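4.3 Tuning the grasp proposal filter

The filter sits between the segmentation node and the planner. It discards grasp candidates that the planner would reject later at greater cost. Complete section 4.2 (hand-eye calibration) before changing any value listed here.

1. Stop the planner from the Jekbridge console. The status field must read IDLE.

2. Open the filter profile and save a copy under a new name. The factory profile is read-only and will not accept edits.

3. Load a recorded episode and step to the frame before first contact. Episode 353 from the garment set is used in this section.

4. Set Candidate Source to FOLD RIDGE. The other option, CONTOUR, is intended for rigid parts and returns poor candidates on cloth.

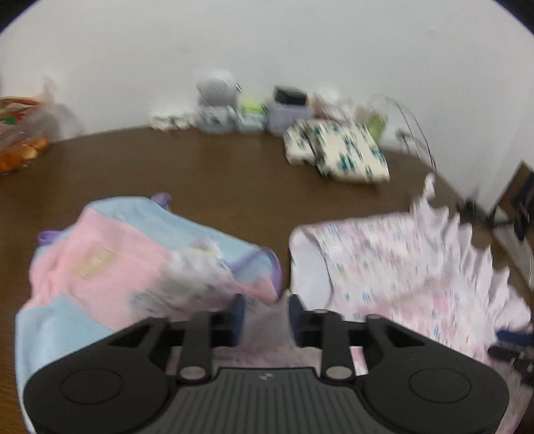

5. Set Minimum Ridge Height. The value is the height of a fold above the surrounding cloth, in millimetres, and the default is 9. Lower it for thin knits, raise it for quilted or lined items. The best candidates are folds that already stand between the open fingertips, like the raised pinkish-grey one here, as the planner can close on them without a lateral move. A ruffled border such as the pale pink one on the right-hand garment gives a series of false ridges along the pleats. If these dominate the candidate list, enable Merge Parallel Ridges before changing the height.

6. Set Blur Rejection to MEDIUM. At HIGH the filter drops nearly every frame recorded while the wrist is moving, and the candidate list will be empty for long stretches.

7. Press Recompute. Accepted candidates are drawn in green and rejected ones in grey. Select a grey candidate to read its rejection code.

Note: Code 2 means the candidate falls inside the self-mask, the region of the image occupied by the gripper. If code 2 appears on open cloth, the mask is out of date. Regenerate it as described in section 4.1 – do not edit the mask by hand.

Note: In two-arm profiles the second gripper is masked from its joint state. Check that both arms report to the same clock. An offset shows up as a mask that trails the fingertips.

Caution: Do not enable Live Apply while the arms are powered. A changed filter takes effect on the next planning cycle and may redirect a motion already under way.

8. Step through the remainder of the episode. When the accepted candidates look stable from frame to frame, save the profile and restart the planner.

Profiles written by Woltetti builds earlier than 849 store ridge height in pixels and must be converted on import. The conversion script is maintained by Kamarul Sumampouw and is in the tools folder.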